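Hanging Paper: A Talk With the Owner of Goicoechea Wallcoverings
Posted 13 August 2025

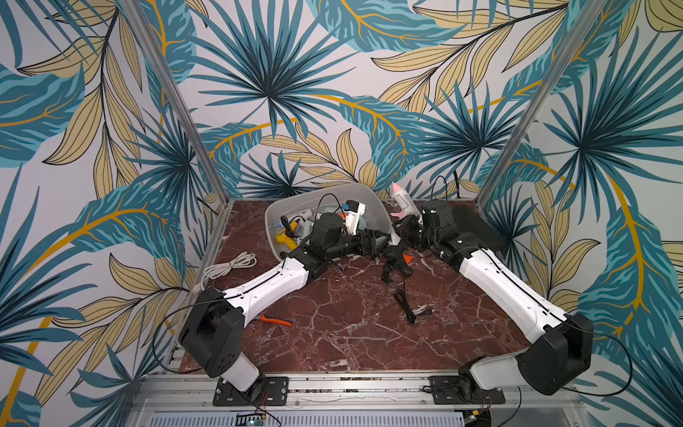
How long does wallpaper last?

In a dry room, hung on a properly prepared wall, a decent paper will last as long as you can stand to look at it. That is the view of the woman who runs Goicoechea Wallcoverings, on the main street in Plulach, and she has taken down enough of it to have an opinion. "The paper almost never fails first," she says. "The people do. They get bored, or they get divorced, or they get a dog."

She asked me to leave her name out of this. Plulach is a small town, she has been inside most of its bathrooms, and she would like to be able to talk freely about them. I agreed before I knew what she meant.

We talked in the back of the shop, at a pasting table with a sheet of brown paper over it and two mugs of coffee, one of which turned out to have brushes in it. The front is all sample books. They are the size of paving stones and weigh about the same, and customers are allowed to borrow them for a week. She gets most of them back.

I started with what I assumed was the easy part, which was how a person picks a pattern.

"Badly," she said. "They look at a piece the size of a postcard. Then they're surprised when the wall has a bird on it the size of a turkey."

The word she wanted me to learn was repeat, meaning the distance down the roll before the pattern starts over. A small repeat is forgiving. A big one means that every strip has to be slid up or down to meet its neighbor, and whatever hangs off the top goes in the trash. She can tell a customer this in plain language, draw it on the back of an envelope, and still get a phone call a week later asking why the order is so large for such a small room.

Big leaves are what most people ask her for now. Palms, banana, the fan-shaped ones, things with vines. She has no quarrel with them and thinks they are kinder to hang than stripes, because a leaf that's slightly off still looks like a leaf. "A stripe tells on you. Your house isn't square, your corners lean, and you've been living there perfectly happy. Then you put up a stripe and the whole room looks like it's on a boat."

I asked whether any house in Plulach was square.

"The bank," she said.

Her own start in the trade was not romantic. She had been working the counter at Jolov, the paint store that used to be across the street, and the man who hung paper for the store's customers hurt his shoulder in the middle of a dining room. The store sent her over to hold the other end of things. By the second afternoon she was doing the hanging and he was in a chair telling her what was wrong with it. She went back for the next job and the one after that. When Jolov closed, she bought its trimming knives, its tables and a stock of 257 rolls that no one had wanted in the first place.

"I still have some. There's a brown one with teapots. If you know anybody."

The rolls taught her about dye lots, or the lack of them did. Paper printed on different days can come out a shade apart, and the only warning is a number stamped on the wrapper. On the roll you can't see the difference. On the wall, at four in the afternoon with the sun coming in sideways, you can see it from the road. She opens every roll before she cuts the first strip and lays them out side by side on the floor. If one is off, it goes behind the door or over a window, or back where it came from. Customers who buy their own paper online and call her in to hang it tend to have thrown out the wrappers.

"They're very tidy, those people. Everything's recycled. I get there and it's naked rolls on a chair."

She doesn't refuse those jobs, though she does charge for the extra time, and she writes it on the estimate in capital letters.

What about doing it yourself? I had been waiting to ask, having once spent a long weekend in a half bath with a bucket and a video. She was gentler about this than I expected. She thinks most people can hang a room if they will do the boring part, and the boring part is the wall. Wash it. Fill the holes, sand the filler, wipe off the dust you made by sanding. Put on a primer made for wallpaper and let it dry overnight, which means overnight and not until after dinner. Then hang a plumb line for the first strip and trust the line over the door frame, the window, the corner and your husband.

"Everybody wants to start in the corner. It looks like the natural place. It's the worst place in the room."

She starts most rooms with a full strip over whatever you see first when you walk in, a fireplace or the wall behind the bed, and works away from it in both directions. Somewhere the two ends have to meet and they will not match. That is true in her work and in everybody else's. The craft, as she tells it, lies in choosing where. Above a door is good. The short bit over a closet is better. One client on Gandach Road made her point out the spot after the job was finished, and now can't look at anything else when he comes down to breakfast.

"I told him not to ask."

She has opinions on paste. Too much and it comes up through the seams, and in a year's time there's a shiny line down the wall every couple of feet. Too little and the edges curl like old sandwiches. Unpasted papers need to be folded on themselves and left to rest for a few minutes so that they finish stretching before they go up. It's called booking. She does it on a timer, and in between she sweeps. She has had customers stand in the doorway and watch her sweep with an expression that says they are paying by the hour. They aren't. She quotes by the job.

On peel-and-stick, I got a long look and then a short speech. It's fine for renters. It's fine inside a cabinet or on the back of a bookcase. It does not like textured walls, fresh paint, steam or being put up by two people who are already annoyed with each other. She stocks one line of it, on the bottom shelf. She says that this is where there was room.

The worst job she ever had was a powder room with a sloped ceiling, a pedestal sink, and nine coats of something underneath that she never did identify. The paper was grass cloth, which can't get paste on its face, can't be wiped, and has seams that show no matter who hangs it. The owners had been told about the seams. They had signed a piece of paper about the seams. They called her that night about the seams.

"So I went over and stood in there with both of them. Three of us, in a powder room. And he said, well, I suppose it's natural. And I said it's grass. And that was the end of it."

I asked about stripping, since my own half bath is going to need it. She wanted to know whether the wall had been sized or primed before the old paper went on. I said that I had done it. She nodded in a way that I've seen dentists nod.

Her method, for the record: pull off the top layer dry if it will come. Wet the backing with warm water and a little dish soap, a section at a time, and leave it alone until it darkens. Then use a wide, dull scraper held nearly flat. Sharp ones gouge. People get impatient here and start stabbing, and she has a second line of work patching the results. In older houses she tests before disturbing any painted layer, on account of lead, and she turns off the power to the outlets before she goes near them with a wet sponge. She would like you to do the same.

Stripping is also where she finds things. Pencil sums are the most common, somebody working out how many rolls. She's found signatures, a grocery list, children's heights with no names next to them, and on one chimney breast a very good drawing of a horse. She leaves those where they are and papers over them again. She signs her own walls too, low down and in pencil, along with the weather.

"Just 'rain' or whatever it was. Someone'll be in there with a scraper someday, having a bad time. It's a little company."

Business is steady. August is slow because the humidity makes the paste sulk and half the town is at the lake, so she uses it to reorder samples and chase down the borrowed books. One of the big botanical ones has been out more than 2 months. She knows exactly which porch it's sitting on. She drives past it on the way home.

I asked what she has on her own walls, which I gather is the question everyone asks her, from the way she got up to rinse the brushes.

"Paint," she said. "White. Well, the hall's got the teapots."

Goicoechea Wallcoverings is closed for lunch. Sample books may be borrowed with a deposit, and the deposit is new.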